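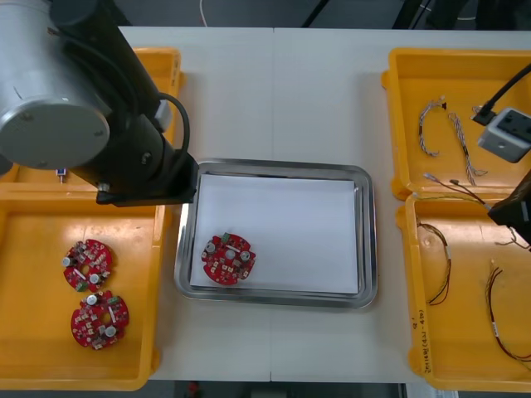 January 30, 2026

Up before the alarm. Drank half a coffee, left the other half on the windowsill and found it there tonight. The car took three tries to start and then was fine the whole way.

Boards all morning. The round red ones for the Grulton, which I still think of as the new model even though we have been on it since July. Debora Villa had set the trays out before I got in, boards at the left, the steel tray in the middle with a sheet of paper in it, harnesses on the right. I moved the steel tray a little to the left of where she likes it. She moved it back when she came past. I left it there.

The order is 522 sets. Why not 520 or 525 I don't know, but Ubaldo Ruggiero says the number came from the customer and he isn't going to ask. The cartons hold 20, so the last one goes out with two in it and a lot of packing paper. I said we could put the two in with a full carton if we laid them flat. He said the label wouldn't match. Fair enough.

The paper took up more of the morning than it should have. We have always used plain white, cut to fit the bottom of the steel tray. Graziella Monti ordered a pack of 500 from Brornden this time and it is slightly too wide, so the edges ride up the sides unless you trim it. I trimmed a stack with the big cutter and wrote the size on the lid of the box in marker. If the next pack is the same size at least we will know. I asked her if we could go back to the old one. She said the old one was discontinued, then said she would look.

I like the white paper. The boards show up well on it, the green connector and the two silver capacitors especially, and if a bit of solder or a crumb of something comes off you see it right away. On bare steel you see the ceiling lights and your own face. Randi Sandberg worked without paper at her last job and says you get used to it. Maybe so.
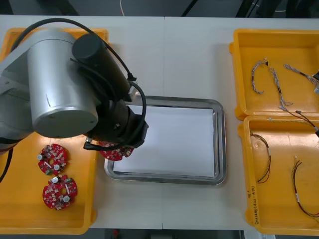

Yellow tray with two boards in it, steel tray lined and nothing on the paper yet.

One thing I want to write down before I forget it. The notches around the edge of the board are easy to catch on a sleeve. I had my gray cardigan on because the heating was slow again and a board came along with my cuff and ended up on the floor. It landed flat. I set it aside with a sticky note and Ubaldo tested it after lunch and it passed, but he kept it out of the order anyway. Short sleeves tomorrow, or the lab coat with the elastic wrists if I can find it. I think it is in the trunk of the car under the blanket.

Lunch was the lentils from last night. They were better hot. Viola Cirillo had brought in a cake from her sister's shop and cut it very small so it would go around, and then there was a good deal left over and we all went back for more. She asked if I was still thinking about the course. I said yes, which is true, although I haven't filled in the form. It is on the kitchen table under the electric bill. The fee went up to 1000 this year and that is part of it. The other part is the driving after dark.

Afternoon was harnesses. The gray and white ones, twisted, with the small connectors on the end. They come out of the bag all hooked together and no two want to lie the same way. I used to straighten each one before it went in the tray. Debora says not to bother — they spring back as soon as you let go, and she is right, I watched one curl itself up again like a hook. So now they go in as they are, side by side and not touching. The not touching matters more. When the connectors get tangled you end up pulling on the wires, and last week we had two with a loose pin that I am fairly sure came from that.

Trunetti called about the trays. They can't do the same color again until spring and offered blue. Graziella doesn't mind, I would rather wait. Red boards in a yellow tray you can see from the door. Also we would end up with a mixed set and people would start using the blue ones for lunch things, which is what happened with the white ones. I told her that and she wrote it down, so perhaps we will wait.

Wiped the table down at the end of the day. The seam down the middle where the two tops meet collects dust and I went along it with an old toothbrush and a bit of tape. It took longer than I expected. Stacked the spare trays on the shelf by the sink. Put the leftover paper back in its box and the box back on the Vitale cabinet, where it doesn't belong but where everybody looks for it.

Home a little after six. Rang Mum, no answer, rang again at eight and she had been in the bath. Her knee is better. She wants the green armchair moved to the other window and I said I would come over and do it when the weather clears.

Soup and toast. Read a few pages. Still need to: trim more paper, find the lab coat, fill in the form or decide not to.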